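Terndale handheld gripper group - monthly meeting, November
Notes typed up quick, shout if wrong

Present: the usual lot plus two from Brakent on the call (dropped off twice, see item 4). Started 10 past two.

1. Last minutes
Fine. One correction, the Nelora budget line should of said "spares", not "shares". Carried over: labelling guide still not circulated.

2. Collection so far
1821 episodes recorded across all the tasks. 1292 left after filtering, so we lose a fair chunk. Most of the losses are tracking dropouts, then bad starts (fingers not closed at the sync point), then a small pile where audio and video drifted. Kitchen tasks survive best. Car tasks worst by a long way.

Question from Brakent whether the filter is too strict. Discussed. Feeling in the room was that the jump threshold is OK for slow work but throws out quick wrist turns that are perfectly good. Agreed to rerun the car set with a looser threshold and compare by eye before changing anything for everyone.

3. Car interior tasks
Longest item, sorry. Window and door area work is harder than we planned for. Main points:
- glass. Tracking wanders when the view is mostly window and sky, not enough to hold on to. Better when seat or dashboard is in view too
- tight space round the door frame, elbows hit things, people change grip halfway through
- cloths and plastic sheet are hard to reset to the same start each time. Do we care? Split opinion. Left it as "don't care, but note it in the log"
- two hands at once. Left and right need to stay in one common frame or the pair is no use for training

On that last one, the marker on the gripper is doing its job when it can be seen. Problem is when a forearm or the other gripper covers it. Brakent suggested a second marker at an angle to the first. Cheap to try.
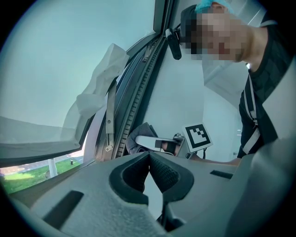

Collectors also said their arms get tired, esp. with the reach over the sill. Sessions in the car to be capped at 13 episodes and then a break, then swap seats. No objections. Someone asked for a lighter shell, parked until spring.

Head camera: still useful for checking who was doing what, but not going into the training set for now. Brakent would like it kept. Storage is the sticking point. Keep raw for this round, decide again next time.

4. First policy results
Trained on kitchen only, then kitchen plus car. Tested on the bench arm with the cloth wipe task. Mixed set did better at picking the cloth up, worse at letting go of it. Nobody sure why - could be the finger width reading, could be that the car episodes often end with the cloth still held. Brakent lost the call about here so had to go over it again.

Only 6 trials per setting, so not to be quoted outside the group yet. Please. It was in a slide last month and shouldn't have been.

To do before more trials: check finger width on both grippers against the calliper, trim or tag the episodes that end mid-hold, and fix the start position of the cloth with tape.

5. Martinelli visit
They want to see a live collection run, not slides. Suggested doing the kitchen drawer task first as it's reliable, car second if weather holds. Consent forms need to cover visitors standing nearby. Face blurring to be run on anything that gets shown afterwards.

6. AOB
Spare finger pads running low. Order more, same supplier, check thickness becuase the last batch was off.
Charging shelf is a mess.
Log sheet: write the gripper number, left or right, every time.

Actions
- Rerun filter on car set, looser threshold (Terndale)
- Second marker, angled mount, try on one pair (Brakent)
- Finger width check, both hands (Terndale)
- Tag mid-hold endings (Terndale)
- Labelling guide out, really this time
- Consent form wording to Martinelli

Closed 3.40. Next one same time in December, room to be confirmed.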